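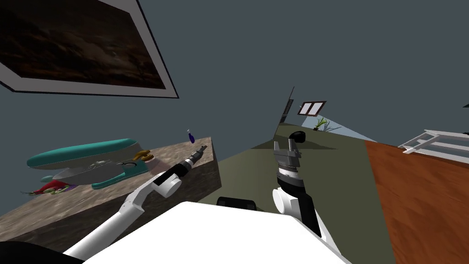 Wovenham Quarterly, no. 50, page 89

The Counter

Marlene Andrade had cleaned other people's kitchens since she was nineteen, and now she was paid to look at a kitchen which did not exist. The firm was called Stidov. It had two rooms over the Lopes bakery, and in the second room was the screen.

"You tell us when it is wrong," said Genji Hirano on the first morning. "You don't need to know why."

So she sat and watched the white machine. It had a counter of stone to take care of, and a green floor, and a rack. It had done this kitchen 4,000 times before she came, he told her, mostly at night, when the computers were cheaper. She asked if the kitchen was clean by now. He laughed, but she had meant the question.

What she could not get used to was the patience. The arm went out over the counter and waited. A girl who waited like this in the houses of Faritz would be sent home before lunch. Marlene wrote in her notebook: slow. Then she crossed it out, because the week before she had written slow on every page, and Genji had asked politely if there was some other word.

She wrote: it does not look where it will put the thing down before it takes the thing up.

He read this twice and carried the notebook away to the other room.
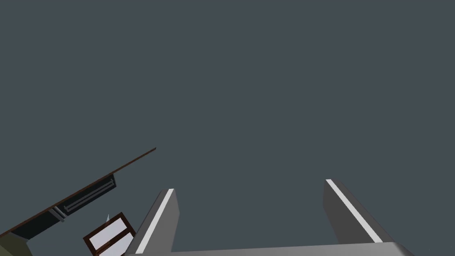 The hand open, and a long handle away to the left.

In the afternoon they gave it the views from the wrist. She liked these less. From the wrist the kitchen was a few corners and a great deal of gray, and she understood that the machine lived with this all the time, like a person who cleans under a bed with one hand and her cheek against the wood. She had done that work. You know the dust by touch, and you know a coin from a button.

"Does it feel?" she asked.

"It has a number for the pressure," Genji said.

"That's a small thing to have."

He agreed that it was small. He ate his bread standing up. Through the floor they could hear the trays at Lopes going into the oven, and somebody singing badly.
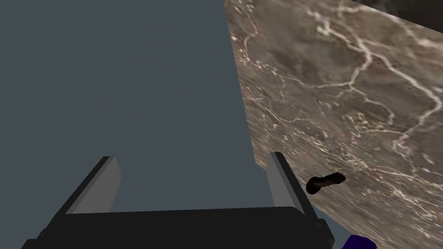
Cremilda Figueiredo said on the telephone that evening that a machine could have her ironing tomorrow, and the windows too, but it should keep away from her stove until it had burned itself once. Marlene repeated this to Genji the next day. He wrote it down in the notebook himself, under her handwriting.

They started the kitchen again. Marlene moved her chair closer to the screen and put on her other glasses.

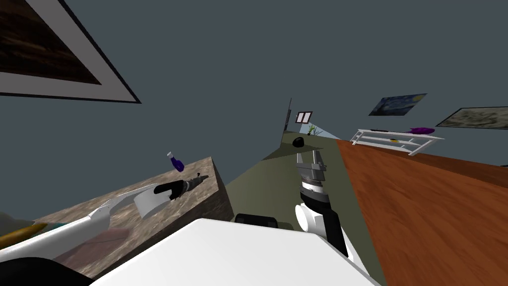
The left hand over the counter, the plant far behind.

"Now," she said. "Before it goes down. Stop it there and ask it where the cloth is."

"There is no cloth in this one," said Genji.

She turned and looked at him for a long moment.

"Then what is it going to clean with?"

He went to the other room to find out.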